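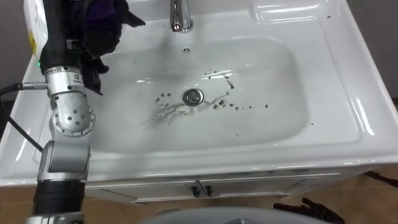
Notes pour l'intervention, 4 juillet 2018
Titre : Le robot fait les lavabos, et nous alors ?
Durée prévue : 25 minutes, puis questions

Ouverture

Bonjour à toutes et à tous. Je travaille chez Thorlacius, nous assurons le nettoyage de résidences de tourisme, et j'ai commencé comme agente d'étage. Donc quand je parle de lavabos, je sais de quoi je parle ! (Attendre un peu, en général ça rit.)

Demander à la salle : qui a déjà nettoyé une salle de bains en moins de quatre minutes ? Et vingt fois de suite ?

Dire tout de suite où nous en sommes. La résidence s'appelle Hilis, elle compte 316 chambres. Le projet s'appelle Plorkine, il tourne depuis le mois de mars sur un seul étage. Il y a 12 agents concernés. C'est petit, et j'adore que ce soit petit, on se connaît tous et on se dit les choses.

1. Ce que fait la machine

Un seul geste pour le moment : essuyer la vasque au chiffon. Ne pas aller trop vite ici, les gens imaginent toujours une salle de bains complète. Le miroir, la douche, les joints, le lit, tout cela reste entre nos mains.

Parler de la saleté. Un lavabo, ce n'est jamais la même chose deux jours de suite : du dentifrice séché, des cheveux, des grains foncés qui collent à la porcelaine et qui s'étalent dès qu'on passe le chiffon dessus. Une traînée grise, il faut la voir, décider de repasser, changer de côté de tissu. Nos agents font ça sans y penser. Quand Kumaresan Palaniappan, de l'équipe technique, nous a demandé d'expliquer comment on sait qu'une vasque est propre, on a mis une matinée entière à se mettre d'accord ! Reflet rasant, passage du doigt, odeur... chacun avait sa méthode. Cette matinée-là reste mon meilleur souvenir du projet.

(Si on me demande la vitesse : plus lent que nous, nettement. Le dire franchement.)

2. Ce qui change dans la journée

Avant : un chariot, une liste de chambres, et on fonce. Aujourd'hui, sur l'étage pilote, une personne par équipe tient le poste que nous appelons « référent passage ». Elle prépare la pièce, dégage les affaires du plan de vasque, fournit les chiffons, contrôle à la fin et note ce qui n'allait pas. C'est un vrai métier, avec une formation de deux jours et une ligne sur la fiche de paie.

Iida Miettinen a été la première à le prendre. Lire sa phrase telle quelle : « Mon dos me remercie le soir, mais ma tête est plus fatiguée qu'avant. » Laisser un silence. On avait pensé aux épaules et aux poignets, pas du tout à l'attention que demande la surveillance. Depuis, le poste tourne à mi-journée.

Autre surprise, le son. L'étage était un endroit où on s'appelait d'une chambre à l'autre. Le référent reste souvent seul avec la machine, et au début plusieurs collègues l'ont mal vécu. On a remis les binômes.

3. Ce qui a coincé

- Les fiches de contrôle : 100 cases à cocher dans la première version. Personne ne les remplissait jusqu'au bout. Steinar Eyvindsson les a ramenées à une page.
- Les chiffons. Trop imbibés, ils laissent des traces, trop secs, ils poussent la saleté. C'est l'équipe d'étage qui a fixé la règle.
- La peur pour les postes. Ne pas l'esquiver. Rappeler l'accord signé avec la direction : aucun départ lié au projet pendant toute la durée du pilote. Pour la suite, la négociation est ouverte et je ne peux rien promettre.

4. Les remarques du terrain

À ce jour, 872 remarques écrites dans le cahier de l'étage. Montrer le cahier, il est dans mon sac ! Poul Gunnlaugsson les lit toutes, et chaque remarque reçoit une réponse, même courte. Prendre deux exemples au hasard, celui sur les robinets qui brillent trop est très bien.

Passage important, ralentir : les meilleures idées viennent de gens à qui on ne demandait jamais rien. Moi, ça me donne une énergie folle.

5. La suite

Deuxième étage à l'automne si les équipes votent oui. Visite prévue chez Lunance pour comparer les plannings. Remercier Poul Blöndal, qui a tenu les remplacements pendant les formations.

Questions. Garder de l'eau. Penser à rendre le micro.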